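Speaker notes: Working with event photographers at hired venues
Speaker: Kyriaki Karagiannis, Trultudora Events
Session for venue managers and booking staff

Opening (keep brief)

Thank the hosts at Tetport. State that the talk covers private bookings only: weddings, anniversaries and naming days. Corporate work is handled under a separate agreement and will not be discussed today.

Explain the position of Trultudora. We place photographers and photobooth operators at venues on behalf of the couple or family. Our contract is with the client. The venue is nevertheless entitled to know who is coming, when they will arrive and what they will bring.

Point one: access times

The photographer should be admitted one hour before the first guests. A photobooth needs longer, and a ground-floor entrance where possible. Ask the audience how many of them send access times in writing. Pause for hands.

Refer to the Minhas booking in May. The access time had been agreed by telephone with one member of staff and was not passed on. The booth was set up during the meal. The client received a refund of 600 pounds, shared between the venue and ourselves.

Point two: floor space and power

A standard booth takes up a square of three metres, including the queue. It requires one socket that is not shared with the band or the kitchen. Backdrops must not stand in front of a fire exit. Please mark the agreed position on the floor plan and return the plan to us with the booking form. 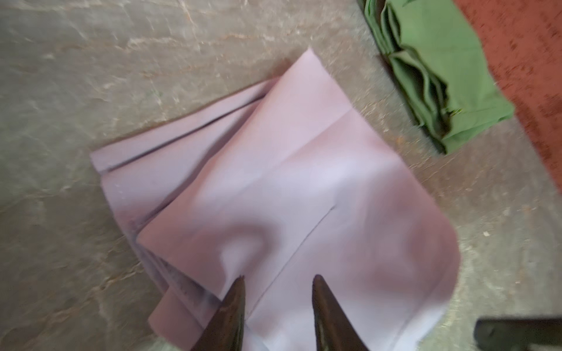
Slide 7. Folded cloth in pale lilac, on a grey stone floor.

Point three: lighting

Many rooms are lit for dining, and coloured uplighters can spoil portraits of the family. We ask that they be turned down for the group photographs and the speeches. The couple should be told of this beforehand, as some will prefer to keep the colour. Their decision is final.

Point four: use of pictures afterwards

Venues often ask for pictures for their own websites. Permission must come from the client and from the photographer, in writing. Morkach House uses a single-page form for this purpose, and copies are on the table by the door. Credit should appear beside the picture, with the photographer's name in full.

Questions

Allow ten minutes. If asked about fees, refer to the printed list. If asked about drones, say that written guidance will follow by post.

Remind the audience to hand in their badges on the way out.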